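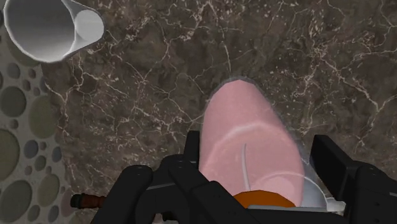

4 min read

Getting old oil stains out of a brown marble countertop without wrecking the polish

Posted in Kitchens & Surfaces by Hertta Kuusisto

We bought a house in February that came with a brown marble kitchen counter, white veins and all, and a dark patch next to the stove the size of a dinner plate. The listing photos had a fruit bowl parked on it. I thought the fruit bowl was a nice touch at the time.

I'm fairly sure it's oil. It doesn't feel rough or look dull, it's just darker than everything around it, and it gets a little darker in the evening when the under-cabinet light hits it. So far I have tried dish soap, hot water, more dish soap, and a spray called Flullden that my sister-in-law swears by and that smells like a swimming pool full of lemons. The patch is unmoved. A local outfit came by, looked at it for under five minutes, and quoted me $388 to "lift and reseal," with no promise about the lifting part.

Is there a way to do this at home? And do I need to seal it afterward, or is sealing one of those things people say to sell sealer? I cook every day, so shutting the kitchen down for a week isn't going to happen.

Bláthnaid Moynihan
Helpful votes: 70

First, put the lemon spray away. Anything acidic will eat the polish on marble and leave you a dull spot, and then you'll have two problems sharing one counter. Check the label. If it says citric acid, vinegar or "descaling," it lives in the bathroom now, assuming the bathroom isn't marble too.

What you want is a poultice, a fancy word for mud that sits there and sulks until it has pulled the oil out. Mine is baking soda and water. Some people use acetone in place of the water and it does work faster on oil, but then you need the windows open, gloves on and the stove completely off, pilot lights included. Start with the boring version.

Mix it until it's like peanut butter. Wet the stained area with plain water first. Spread the paste as thick as your finger is wide, going a bit past the edge of the stain all the way around. Cover it with plastic wrap, tape down the sides and poke a few holes in the top with a fork. Leave it for 24 hours, then take the plastic off and let the paste dry out completely. The drying is when most of the pulling happens, and it's the step everybody skips and then comes back here to complain about. Scrape it up with something plastic, rinse, wipe dry and look at it the next morning, in daylight.

You will almost certainly have to do it again. My own stain (sesame oil, a bottle with a bad cap, a long weekend away) took 5 rounds. After the first one I was ready to buy a fruit bowl.

You can keep cooking while it sits. Just don't put a hot pan on it, and tell the household it isn't frosting.

As for sealing, yes, but only once the stain is gone, or you're locking it in. Put a few drops of water on a clean part of the counter and come back in 15 minutes. If it left a dark mark, the stone is thirsty and wants sealer. If the water is still sitting there in a bead, you're fine for now. I use Kokkonen stone sealer, wiped on thin and buffed off before it dries. If you let it dry on the surface you get a haze, and getting rid of the haze is a whole other thread. I know, I started it.

Deckchair_Dan
Helpful votes: 5

Had the same thing. Ended up replacing the counter with butcher block from Vondano, $3369 installed. No more stain! Butcher block also stains, as I have since learned.

grout_expectations
Helpful votes: 2

Agree with the poultice, but two small things to add.

Make sure it's a stain before you go to war with it. Tilt your head and look across the surface toward a window. If the patch is dark but just as shiny as the rest, it's in the stone and the mud should help. If it's dull or pale, it's an etch, and no amount of baking soda will touch it. That needs polishing powder or a pro.

Also, try the paste somewhere out of sight first, like the back corner behind the toaster. I used a ready-made one called Flarkik on mine and it worked, but the spot came out so clean that the rest of the counter looked dirty, and I spent most of a month catching up.

Reply from Hertta Kuusisto

It's shiny, so oil it is. Round one went on last night at 9:30. My husband asked if it was frosting.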